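Subject: Re: [dovia-parts] Small red blocks under the round black piece
Date: 15 Jun 2024

Paora Grimshaw wrote:

> I have 38 of the red blocks left in the drawer and I do not remember
> which size goes with the round black piece. Is the block supposed to
> touch the rim, or do you leave a gap? The Villumberg sheet says nothing
> about it.

Hello Paora,

In our Dovia set we do not leave a gap. The block goes directly below the rim, so that its top touches the black piece.

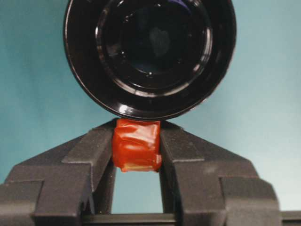
*Red block against the lower rim of the black piece, teal background.*

Please look at the proportions more than the color. Our block is short, nearly a cube, and the black piece is many times larger. If yours are long and thin, they are probably from the Quinlan box, and I would keep them separately.

I store mine by part number. The short ones are 183 on my list, but the list is my own and will not agree with yours. In April I mixed two bags and needed a whole evening to sort them again.

Could you measure one block and write the size to the list? I will then compare it with mine.

Best regards,
Skinon parts list, second shelf keeper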